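3.2 Surface selection and the reading task

The tabletops used in the study differed in lightness and in the strength of their grain. Earlier work on desk surfaces and reading comfort has mostly compared painted boards, where lightness can be changed while everything else stays the same. Wood does not allow this. A pale board usually has a weaker pattern than a dark one, and a board with a strong pattern tends to vary in lightness across its width. We accepted this and recorded both properties for each board, so that they could be entered separately in the analysis.

Boards were ordered through Kettler, a joinery supplier, and cut to the same size. Each was left matte. Glossy finishes were ruled out at the planning stage, as reflections from the ceiling lights made several people in the pilot move their chairs, and a moved chair changes the viewing distance. The pilot boards are not included in the results below.

The surfaces fell into 5 groups. Group A held the lightest boards, with grain that could be seen at reading distance but had little contrast. Groups B and C were mid-toned, one with straight grain and one with open, irregular figure. Group D was dark with straight grain. Group E was a plain grey laminate, kept as a comparison with no pattern at all. 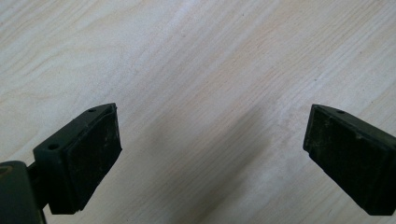 Miden, January 26, 2024

Figure 3. A very light wooden surface with wavy grain running diagonally. The lines are finer and closer together across the middle and right, and the swirls are looser towards the upper left.

Grain direction was a concern from the start. Text lines run from left to right, and it seemed possible that grain running the same way would make it harder to find the start of the next line, at least where the page was narrow and much of the board showed on either side. Võ raised this during the pilot, after two readers said that they kept looking away from the sheet. In the main study each board was therefore used in three positions: grain along the text, grain across it, and grain at a slant. The order of positions was set by a random list drawn up before testing began.

Readers were recruited through the public library in Miden and through a notice at the Clurnik adult education centre. All had normal or corrected eyesight. We did not ask about reading difficulties on the first form, and this was a mistake. A second form was sent out in April, and 11 readers who reported a difficulty were moved to a separate analysis (see section 5.4).

Each reader was given short passages printed in black on white uncoated paper. The passages came from local history leaflets and were edited to similar length and difficulty. The edited set contained 965 sentences in total, and no reader saw the same sentence twice. Readers worked silently and turned the sheet over when they had finished. They then answered three short questions about the content and rated the comfort of the desk on a seven-point scale.

Reading time was taken from the moment the sheet was turned face up to the moment it was turned face down. Hường Châu and Quang Võ timed the sessions separately, and where their values differed by more than a second the trial was dropped. This left 586 trials for the main analysis.

3.3 Lighting

All sessions took place in the same north-facing room with the blinds lowered. Overhead lamps were switched on before the first session of the day and left on until the last reader had gone. Light was measured at the centre of the board and at each corner. Corner readings on the window side were higher than the others even with the blinds down, and we turned the desk so that this side lay away from the reader's writing hand.

Shadows were harder to deal with. A hand or a sleeve held above a pale board throws a soft grey patch that is easy to see, while the same shadow on a dark board is barely noticed. Readers in Group A mentioned shadows more often than any others. We did not try to remove them, since people who work at a real desk also have hands. The comments were coded using the Skasivum scheme, with one category added for remarks about light.

3.4 Measures

Two measures were taken forward to the analysis: reading time per passage and the comfort rating. Answers to the content questions were used only as a check that the passage had been read. Lightness and grain contrast were entered as separate terms, and reader was treated as a random effect. Position of the board was tested first on its own and then together with grain contrast. Boards in Group E had no grain and were left out of both position tests.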